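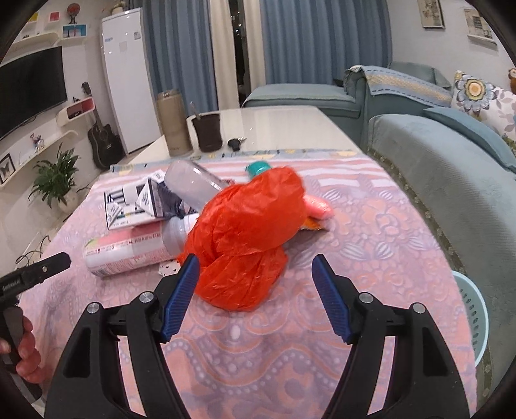
5.2 What I would buy, and in what order

I wrote the first budget for the Whitcombe project in an afternoon, and it shows. It had one big line for hand-held grippers, one small line for "sundries", and a hopeful gap where the postage should have been. Most of this section is about how those sundries grew teeth, because if you are planning a home tidying study of your own (and I hope you are!), the small lines are where you will get caught.

Let me start with the grippers themselves. I asked two suppliers for quotes. Cosetti sell theirs as a matched pair at £934, pads and hard case included, and Ustance sell single units for less but charge for the pads and the case on top. Once I had added everything up there was very little in it, and I went with Cosetti for the simple reason that I could get spare pivot screws from them without ordering a whole new arm. I still think that was right. I also think I should have asked for a loan pair first, and I would put that at the top of anybody's list.

Always budget for pairs. People use two hands at home, and the jobs we care about are two-handed jobs: one side steadies, the other lifts. Figure 4 is a good picture of what the kit has to cope with. There is a thin red-orange carrier-type bag all crumpled up in the middle of the table, a couple of bottles lying down against it, a carton with its flaps up, shiny wrappers poking out from behind, and one ribbed blue pad resting against the side of the bag with the jaws wide open. Thin creased plastic is horrid stuff to plan for. It folds, it slides, and it hides whatever is under it, so a pad that has lost its ribs is no use at all.

Which brings me to pads. My first order was for 88 of them and I felt terribly extravagant placing it. By November I was ordering again. The wear was worst on patterned cloths with a bit of texture and on cardboard edges, and it was hardly noticeable on glossy tabletops, so the mix of homes you visit matters more to this line than the number of hours you record. I now keep pads as their own heading in the budget, well away from sundries, and I order them before I book any visits.

Then there is the stuff on the table. I had put nothing down for objects, thinking that every home in Trollthorpe would have plenty of packets and bottles lying about, and they did. What I hadn't allowed for was wanting the same kinds of thing in several homes so that I could compare like with like. Empty packaging costs next to nothing, but carrying it about takes boxes, and boxes take boot space, and I ended up hiring a bigger car.

Time is the other one. I planned for 107 hours of recording and got them, but setting up and packing away had no line whatsoever in the first version. Put it in, and pay people for it.

If I were starting again with the same pot of money I would buy one pair fewer, double the pads, and keep the difference back for repairs. A pair on the shelf waiting for a screw is a pair you have paid for and can't use. The revised budget, with the Ustance quote alongside for comparison, is set out in the appendix, and the next section deals with storage and backup costs.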